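4. Submitting a response to a consultation

This section covers written responses to open consultations on the Akgate portal. For petitions and access-to-documents requests, see sections 5 and 6. You need a registered account before you begin (section 2).

4.1 Before you start

Check that the consultation is marked Open. The closing time is midnight, Oronmont time, on the date given on the consultation page. Drafts that have not been submitted by then are locked and cannot be sent.

Have your response ready as a separate document if it is long. The portal signs you out after a period without activity, and text typed since the last save is lost.

4.2 Entering your response

1. Sign in and choose Consultations from the left-hand menu.

2. Select the title of the consultation. Read the background paper and the privacy statement, then press Respond.

3. Choose the capacity in which you are replying: as an individual, or on behalf of an organisation. This cannot be changed once the first page is saved.
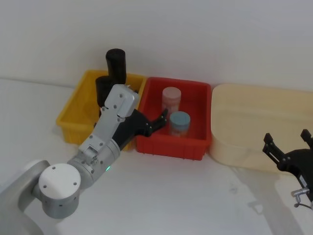
4. If you are replying for an organisation, enter its name exactly as it appears in the transparency register. Organisations that are not registered may still reply, but their responses are published in a separate list.

5. Answer the questions. Those marked with an asterisk are required. You may leave the others blank.

6. Attach supporting papers if you wish. The limit is two files, in PDF only.

Caution: Remove home addresses, signatures and telephone numbers from attachments. Files are published as received.

7. Choose how your name is to be shown. If you select Anonymous, your country and the type of respondent will still appear.

Note: Anonymous publication does not prevent disclosure where a court orders it.

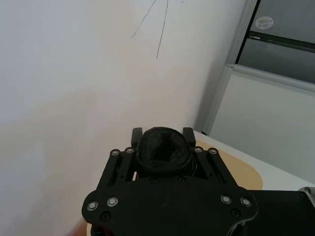

4.3 Checking and sending

1. Press Preview and read the whole response.

2. Press Submit. A reference number is shown and a receipt is sent to your registered email address. Keep the number.

To withdraw a response, write to the Birnel help desk quoting the reference. Withdrawal is possible until the consultation closes.

Guide maintained by Zixuan Deng. Last revised December 6, 2022.

Related pages
Registering an account
Sending a petition
Requesting access to documents
How responses are published

This site uses cookies to keep you signed in. Accept | Manage settings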